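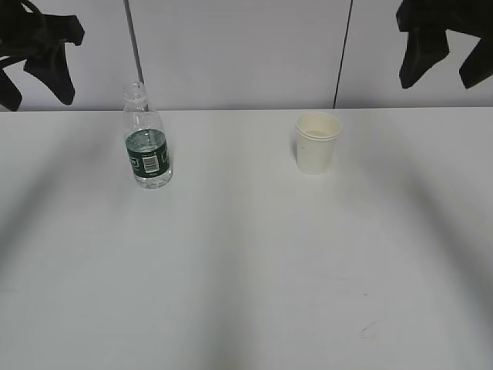

Equine program, progress report for the period ending in September

Prepared by Laimutė Grigaitė, program lead, Brevwood
For Clive Dunmore, grants manager

Enrollment and attendance

The grant covers twelve-week courses of ground-based horse sessions for adults referred by their counselor or doctor. We planned for 30 places this period and filled 27. Four people left before the end of their course. Two moved away, one started a job with shifts that clashed with our hours, and one decided the work was not for her. Her counselor has been told and she has been offered a place on the walking group.

Attendance among those who stayed was good in the spring and fell off in July, when we had a run of very hot afternoons. We moved the 2 p.m. group to 8:30 a.m. and numbers came back up. The early start will stay in place next summer.

What the sessions cover

No riding is involved. Participants start outside the fence, watching the herd and noticing their own breathing and posture. From the third week they groom, lead, and stand with one horse, with a facilitator and a horse handler present. The last part of each session is a sitting circle in the barn, with time to write or talk. We lengthened the circle from 15 minutes to 25 after several people said they felt rushed back to their cars.

Horses

We are working with three horses. Mulia, the older mare, remains the one most people choose for their first session. Kairys, a gray gelding, joined in the spring after a long settling-in period and is now used with people who have finished their first six weeks. Jomby was rested for most of August with a hoof abscess. The vet has cleared him and he is back on one session a day. We keep to a limit of two sessions a day for any horse, and Jomby's absence meant canceling one Saturday-style open morning that had been listed in the plan.

Feedback

Participants fill in a short form at the start and end of the course. Of the people who completed both, 70 percent reported sleeping better and a slightly smaller share said they felt calmer around other people. The forms are self-reported and the group is small, so we would not want these results quoted as more than that. Several written comments asked for more quiet time with the horses and less instruction. We have cut the talk at the start of week one.

Spending

Hay cost more than budgeted. Vet bills were also over, mainly for Jomby. Both were covered by underspending on the printed workbook, which we now send by email. Staff costs are on plan. The full ledger is attached separately.

Changes requested

We ask to move the unspent printing money to shade cover for the round pen. We also ask to extend the final course by two weeks to make up for the sessions lost in July.

Next period

Two new courses, both already taking referrals
Handler training for one part-time member of staff
Repair of the lower gate and the drainage beside it
A follow-up call to everyone who finished in the spring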